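Will a robot ever do my tidying up?

My neighbour Wayne Parsons asked me over the fence on Thursday whether it was worth waiting for a household robot before replacing his old vacuum cleaner, and I'm afraid I kept the poor man there until his tea had gone cold. It's a subject I've been boring people with for years, and I do have opinions (you've been warned).

My short answer to Wayne was no, buy the vacuum cleaner. The longer answer is that I'm more hopeful than I used to be. When I worked in the packing hall at Midura we had a big machine that could stack cartons all day without a grumble, and everybody who came round on a visit went home thinking the robots had arrived. What they didn't see was how much trouble we took to make life easy for it. Every carton was the same size, every one came down the belt the same way up, and if a flap was sticking out the whole line stopped and Radomir had to come over and fold it in by hand. He once did that 34 times in a single shift — he kept a tally on the back of his glove — and he was not in a good mood by the end of it.

A house is nothing but sticking-out flaps, when you think about it. My kitchen table has never looked the same two mornings running. There's post, there's a jar with no lid, there's whatever my grandson has left behind, and I clear it all in a minute or two while listening to the radio and thinking about something else entirely. I couldn't tell you how I know to pinch one thing and scoop another. I just do it, and so do you, and that's what makes it so hard to hand over to a machine.

So these days, if somebody tells me their robot can tidy, I like to ask about the smallest job they've given it. Never mind the dancing and the backflips! Can it pick up one sweet and put it in a bowl? And can it do that again when the sweet is lying the other way round, or the bowl has been shoved along a bit, and then again after lunch when the sun has moved? Twelve good goes out of 20 would have pleased me enormously ten years ago. In a kitchen it means eight sweets on the floor, and I'd be the one bending down for them.

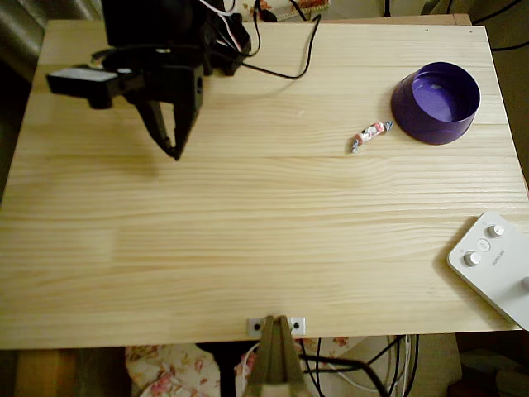

Wayne, I should say, went and bought his vacuum cleaner at the weekend and is very happy with it. He does still have to move the chairs himself.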